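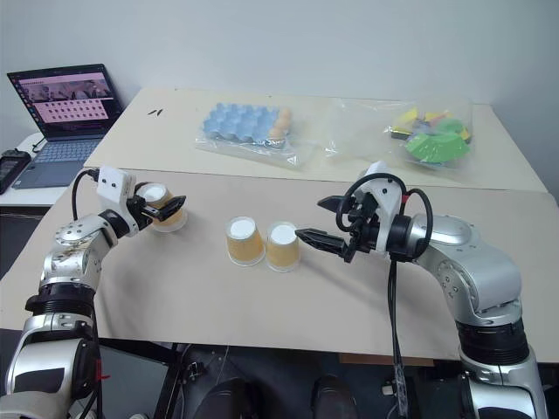

I'll say it: most of us shop for grippers backwards. We stare at grip force on the spec sheet, and then the thing goes out and has to pick up a paper cup. I spent a good chunk of July going back and forth between the Plilier fingers and the Koster ones (same arms, same table, same upside-down cups), and I cared about force for maybe 3 minutes. What I cared about was fingertip shape! Narrow tips get in between cups that stand close together. Fat ones knock the neighbor over. And cables, please, look at where the cables go before you buy anything.

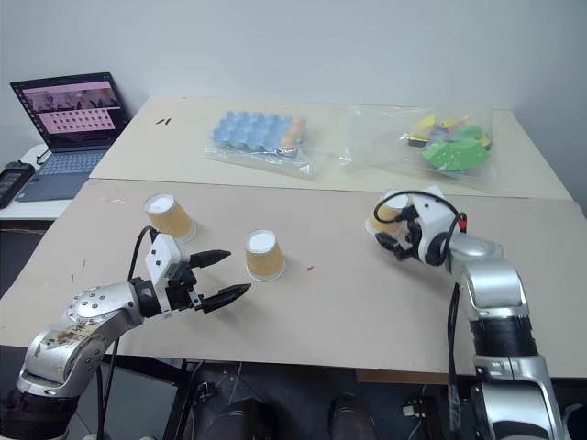 Fenna Wuyts thinks I'm too easy on pointed tips, and that after 500 picks she'd take a wide soft pad over any of them, even if it means spacing the cups out more.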